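Turkine Closes Funding Round for Restaurant Supply Ordering Platform

Company Updates – Oct 2, 2018

Turkine, which operates an online ordering and invoicing service for independent restaurants and their food suppliers, has closed a new round of funding led by Honorato, an investment firm specializing in software for small businesses. Flurkar, an existing shareholder, also took part. The terms of the round were not disclosed.

The company's service allows a restaurant to place orders with all of its suppliers from a single account. Produce, meat, dry goods, paper products and cleaning supplies can be added to one basket, which is then divided and sent to each supplier in the format that supplier prefers. Invoices return to the same account and are matched against the original order. Where a delivered quantity or a price differs from what was agreed, the line is flagged for review before payment is released.

Turkine now serves about 3000 restaurants, most of them single-location businesses. The platform lists 46 suppliers that accept orders directly, and many more that receive them by e-mail or fax. The company has stated that direct connections are its priority for the coming year, as they allow stock levels and delivery windows to be shown at the time of ordering.

Use of Proceeds

The new capital will be applied mainly to product development and to the opening of a second customer support office. Turkine expects to hire 18 employees over the next year, with the majority of positions in engineering and supplier relations. Support hours will be extended into the late evening, when many kitchens place their orders for the following morning.

A portion of the funds has been set aside for the payments side of the business. At present, restaurants pay suppliers through Turkine by bank transfer only. Card payments and scheduled payments are in testing with a limited group of customers and are planned for general release in November. Fees for card payments will be published before the release, and existing customers will not be moved to the new payment methods without their written consent.
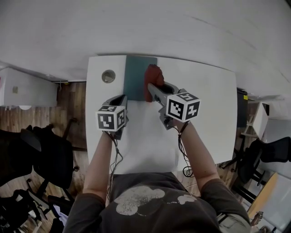 Acquisition of Karko

Turkine has also completed its purchase of Karko, a developer of inventory software for bars and small kitchens. Karko's product records stock on hand, calculates the cost of each menu item and suggests reorder quantities based on recent sales. The two services have shared a number of customers for some time, and a basic data link between them has been available on request.

Under the agreement, Karko will continue to operate under its own name through the end of its current customer contracts. Its team has joined Turkine's product department. Customers who use both services will be offered a combined plan, with a single login and a single monthly bill. Those who use Karko alone may remain on their present plan at the present price until renewal.

The combined product will be introduced in 3 stages. Supplier catalogs will be linked first, so that an item counted in Karko can be reordered through Turkine without being entered again. Cost reporting will follow, drawing on invoiced prices in place of prices typed in by hand. The final stage covers sales data from point-of-sale systems – work on this part has begun, but no release date has been set.

Board Changes

Honorato will appoint one member to the Turkine board of directors. Flurkar retains its existing seat. No changes to the executive management of the company are planned in connection with the round.

Information for Customers and Suppliers

No action is required from current Turkine customers. Account numbers, order cutoffs and supplier terms remain as they are. Karko customers will receive a notice by e-mail that sets out the change of ownership and the updated privacy terms, and should confirm that the billing contact on their account is current.

Suppliers wishing to set up a direct connection may apply through the supplier page of the Turkine website. Applicants will be asked for a current product list, a delivery area and a technical contact. Applications are reviewed in the order received, and suppliers already receiving orders by e-mail or fax may continue to do so during the review.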